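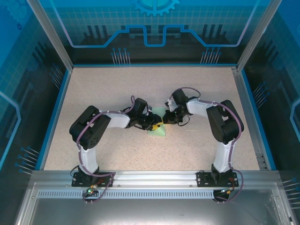 The Kalleno shed alarm is a door sensor, a siren and a keypad, sold as a kit for outbuildings and garages. I bought one in February after the second round of break-ins behind Bandara Street, when bikes and a mower went from sheds on our alley. The siren unit comes with two white cable ties for the sensor lead, the same small kind that hold the purple cable to the robot arm on the left, and they are too short to go around a standard gate post. I used longer ones from the hardware store.

Fitting took me most of a morning. The sensor screws to the door frame and the magnet goes on the door, and the gap has to be 11 millimeters or less or it will not arm. My shed door has dropped over the years, so I had to pack the magnet out with a scrap of wood. The instructions do not mention this.

The siren is loud. Sunil Kumarasinghe lives at the far end of the alley and heard it in his kitchen with the windows shut. It runs for 7 minutes and then resets itself, and you cannot change that. I would have liked a shorter setting -- the neighbors would too.
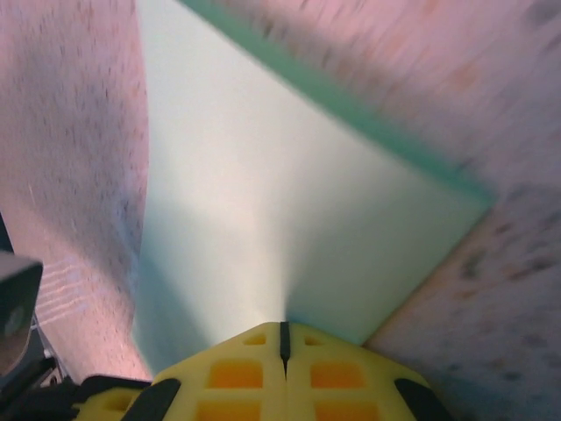

Keypad and batteries

The keypad is the weak part. The buttons are small and hard to press with gloves on, and the backlight goes off too quickly. I had 2 false alarms in the first month, both from me typing the code too slowly.

Batteries are ordinary AA and so far I have not had to change them. The box claims 500 hours of standby for the backup cell. I have not tested that.

Kavinda Navaratnam across the alley has the Irnska version, which costs more and sends a message to his phone. If your shed is out of earshot, get that one. Mine is close to the house, and the Kalleno does the job.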